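Broltora Author Guide
Section 3: Setting up a new serial

This section covers creating a serial in Broltora, importing chapters, building the cast list and setting the release schedule. The screens are taken from a sample fantasy romance named Trestine. Your own titles and names will appear in the same places.

Before you start

You need a confirmed author account and at least one chapter saved as a plain text or word processor file. A cover is optional during set-up but is required before the serial can be listed in the public catalog.

Create the serial

1. Sign in and open the Author Desk.
2. Select New Serial.
3. Type the title. The title can be changed until the first chapter goes live. After that, a change must be requested from the Title Changes page.
4. Choose a main genre and up to three subgenres. Trestine uses Fantasy as its main genre, with Romance and Demon Court as subgenres.
5. Choose the audience rating.
6. Type the blurb. Text past the limit shown under the box is kept in the draft but not displayed to readers.
7. Select Save as Draft.

The serial now appears in your list with a gray Draft label.

Note: The main genre controls which catalog shelf the serial is placed on. Subgenres only affect search.
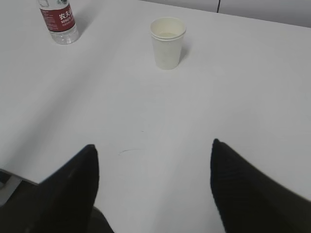

Figure 2. Clear plastic water bottle on a white table.

Import chapters

Chapters can be typed straight into the editor or imported from one long file. The importer looks for chapter headings and splits the text at each one.

1. Open the serial and select Chapters, then Import.
2. Choose the file.
3. Under Split At, pick the heading style used in your manuscript. If your headings use a word other than Chapter, pick Custom and type the word exactly as it appears.
4. Select Preview. A list of the chapters found is shown, with the first line of each.
5. Check the total. The Trestine file holds 121 chapters. If the total is lower than expected, one or more headings have been missed.
6. To fix a missed heading, open the chapter before it, place the cursor at the correct point and select Split Here.
7. Select Import All.

Prologues and side stories are imported as numbered chapters unless they are marked. To mark one, select it in the preview and set Type to Prologue or Side Story. Marked entries do not take a chapter number, and the numbers after them are adjusted.

Caution: Importing the same file a second time does not replace the first import. It adds a second set of chapters after the first. Delete the old set before importing again.

Dialogue in script form

Some authors write dialogue with the speaker's name first, followed by a colon. The importer keeps this layout by default. To turn it into quoted speech, open Import Options and switch on Convert Script Lines. The tool only converts lines that start with a name in the cast list, so build the cast list first if you plan to use it.

Narration that starts with a name and a colon will also be converted. Letters and spell lists are the usual places where this happens – check them by hand.

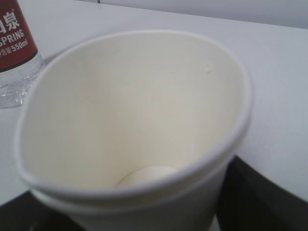 Can I change a character's name after chapters have gone live?

Open the cast entry, edit the name and select Apply to Published. Live chapters are updated the next time each one is opened by a reader, and reader comments keep the old name.

Build the cast list

The cast list feeds the character cards that readers can open from any chapter. It is also used by the spelling checker, which stops flagging a name once it has been added.

1. Open the serial and select Cast.
2. Select Add Character.
3. Type the main name. In the sample project, the first entry is Berisha.
4. Add other names and titles under Also Known As, one per line. Include forms such as Your Majesty only if a single character is addressed that way.
5. Set First Seen In to the chapter where the character enters the story.
6. Write the card text.
7. Select Save.

A card stays hidden until the reader has opened the chapter named in First Seen In. If that field is left blank, the card is visible from the start.

For a character whose true identity comes out later, make 2 entries and link them with Reveal. Set the reveal chapter on the second entry. In Trestine, the injured traveler and the lord of the northern gate are separate entries joined at chapter 104. Readers who have not reached that chapter see only the traveler's card.

Caution: Names listed under Also Known As are searchable at once, even when the card itself is hidden. Do not put a secret title there. Place it on the second entry.
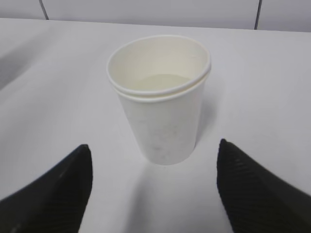 Figure 3. Two white paper cups, one nested inside the other.

Set the release schedule

1. Open the serial and select Schedule.
2. Choose Fixed Days or Every Set Number of Days.
3. Set the release time. Times follow the time zone in your account settings, not the reader's.
4. Under Start With, enter the number of chapters to release on opening day.
5. Turn on Hold If Empty to pause the schedule when no finished chapters remain. With this setting off, an empty slot is shown to followers as a missed release.
6. Select Start Schedule.

Only chapters with the status Ready are released. A chapter still marked Draft is skipped, and the next Ready chapter goes out in its place. This can put chapters out of order. To prevent it, turn on Keep Order in the same panel – the schedule then waits at the first Draft chapter.

Note: Side stories follow the schedule like any other entry. To release one outside the schedule, open it and select Release Now.

Send to Brumeo

Finished serials can be sent to the Brumeo reading app as a single volume.

1. Set the serial status to Complete.
2. Select Share, then Brumeo.
3. Choose whether to include author notes and side stories.
4. Select Build Volume. The build runs in the background, and a message appears on the Author Desk when the file is ready to review.

Character cards are not included in the volume. Links to them are removed from the text during the build. For errors shown during a build, see Section 7.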